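4.2 Ce que la cellule déplace

Le discours qui a accompagné l'arrivée de la cellule Duan à l'atelier de Paltham tient en une phrase, reprise presque à l'identique dans la présentation du fournisseur, Stakance, et dans la note interne de Nekbridge : les bras prennent le geste répétitif, les opérateurs gardent le jugement. Nous avons voulu prendre cette phrase au sérieux, donc la confronter à ce que font les gens. Le matériau de cette section comprend neuf semaines d'observation, neuf entretiens avec des opérateurs et des opératrices du conditionnement, et le cahier de poste, tenu à la main, que l'encadrement nous a laissé consulter.

Le geste lui-même est modeste. Des en-cas emballés individuellement doivent être regroupés dans un plateau peu profond ou en être retirés, selon la consigne du moment. À la table manuelle, une personne expérimentée le fait en parlant d'autre chose. Les sachets sont souples, ils brillent, ils glissent les uns sur les autres et se présentent rarement deux fois de la même façon. La main s'en accommode sans y penser. La cellule confie la même tâche à deux bras montés sur un rail commun, chacun terminé par une pince noire et muni d'un petit module capteur au poignet (figure 2).

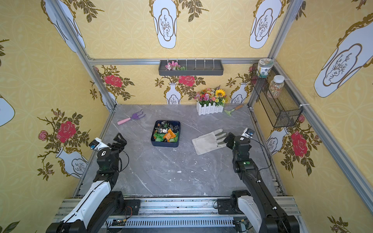 Figure 2. La cellule à deux bras, avec le plateau d'en-cas emballés au centre du plan de travail. La pince gauche est ouverte ; la droite se trouve juste au-dessus des doigts d'un gant de travail.

Notons d'abord que l'espace de travail n'est pas réduit au plateau. D'autres objets y sont posés, et la tâche s'effectue au milieu d'eux. Dans la documentation de Stakance, cette coexistence est présentée comme une preuve de robustesse. Pour les opérateurs interrogés, elle pose surtout une question d'attribution : qui décide qu'un objet peut rester là où il est ? À la table manuelle, la question ne se pose pas, on pousse du coude ce qui gêne. Devant la cellule, il faut demander une mise en pause, ouvrir, déplacer, refermer, puis inscrire l'intervention dans le cahier. Plusieurs personnes nous ont dit préférer laisser les choses en l'état.

Le cahier est ici une source plus bavarde que les indicateurs. Le système de suivi a enregistré 1 688 cycles sur la période, tous classés « achevés » ou « interrompus ». La première catégorie paraît solide. Elle recouvre pourtant des situations que les opérateurs distinguent nettement : le cycle mené sans intervention, le cycle achevé après qu'une personne a remis un sachet à plat, le cycle achevé mais dont le résultat a été repris à la main un peu plus tard. Les trois produisent la même ligne dans le tableau de bord. Nous ne sommes pas en mesure de chiffrer chacune de ces situations, et nous nous méfierions d'un rapport qui prétendrait le faire à partir des seules données de la machine.

Deming Lu, qui encadre l'équipe du matin, tient à cette nuance. « Si je regarde l'écran, tout va bien. Si je regarde les gens, ils se lèvent tout le temps. » Il ne conteste pas l'intérêt du dispositif et souligne que deux de ses collègues, gênées par des douleurs au poignet, ont demandé à rester affectées à la surveillance. L'argument mérite d'être entendu. Il faut cependant remarquer que ce bénéfice tient à l'affectation, et qu'une rotation des postes mieux organisée en aurait peut-être procuré une partie. Aucune comparaison de ce genre n'a été faite avant l'achat.

Le mot de surveillance convient d'ailleurs assez mal. Il suggère un regard posé, à distance, sur un processus qui se déroule seul. Nous avons plutôt observé une attention hachée, difficile à relâcher et difficile à remplir. L'opératrice assise devant la cellule guette le moment où une pince va se refermer sur un bord d'emballage, hésite à intervenir, se retient, consulte l'écran. Elle ne peut ni travailler à autre chose ni se considérer comme occupée. « À la table je finissais fatiguée des mains, ici je finis fatiguée des yeux », résume l'une d'elles. Une autre parle d'ennui tendu - l'expression nous a paru assez juste pour que nous l'ayons reprise dans notre grille de codage.
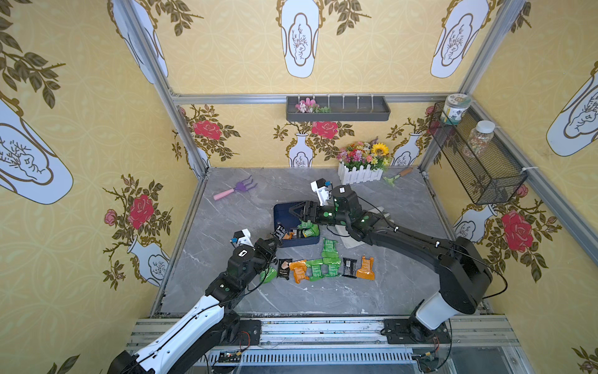

Reste la question du jugement, dont la note interne assure qu'il demeure du côté humain. Dans les faits, il change d'objet. À la table manuelle, juger signifiait écarter un sachet mal soudé, remarquer une couleur en trop, rattraper un mélange avant qu'il ne parte. Devant la cellule, juger consiste principalement à estimer si la machine va s'en sortir. C'est une compétence réelle, longue à acquérir, et les entretiens montrent de fortes différences entre les personnes qui l'ont développée et celles qui viennent d'arriver. Mais la fiche de poste ne la mentionne pas. Elle parle toujours de « conditionnement » et d'« assistance ponctuelle ». Le contrôle des emballages, lui, y figure encore en tête, alors que les occasions de l'exercer sont devenues rares : on ne touche plus les produits.

Cette perte du contact est revenue dans les entretiens sans que nous l'ayons sollicitée. Sentir sous le doigt qu'un sachet est mal fermé faisait partie de la tâche, au point que personne n'avait songé à l'écrire. L'étude préalable de Stakance, qui découpe le travail en prises, transferts et déposes, n'en garde aucune trace. On peut y voir une simple lacune de méthode. Nous y voyons plutôt l'effet d'un découpage qui ne retient du métier que ce que la pince est capable d'en reprendre, et qui permet ensuite de constater que la pince reprend tout.

Il serait malhonnête de passer sous silence les avis contraires. Certains opérateurs apprécient la cellule, y trouvent matière à apprendre et s'agacent de nos questions, qu'ils jugent orientées. L'un d'eux nous a fait observer que le travail à la table n'avait rien d'un artisanat et que nous ne l'aurions sans doute pas étudié avec autant d'égards avant l'installation des bras. La remarque est fondée. Nos observations ont commencé une fois la cellule en service, et tout ce que nous écrivons sur la situation antérieure repose sur des souvenirs, avec ce qu'ils embellissent.

Nous maintenons néanmoins deux réserves. La première porte sur l'évaluation : tant que les reprises à la main ne sont pas rattachées au cycle qui les a rendues nécessaires, le taux d'achèvement ne dit rien du travail qu'il a coûté. La seconde concerne l'effectif. Nekbridge a présenté la cellule comme un complément, sans suppression de poste, et rien dans ce que nous avons vu ne dément cet engagement. Il n'est toutefois assorti d'aucune durée, et les départs survenus en novembre n'avaient pas été remplacés à la clôture de notre terrain. La direction y voit une coïncidence de calendrier. Les personnes interrogées, dans l'ensemble, attendent de voir. La section 4.3 examine la manière dont le cahier de poste a été modifié après la restitution de nos premiers résultats, et les objections que cette modification a soulevées dans l'équipe.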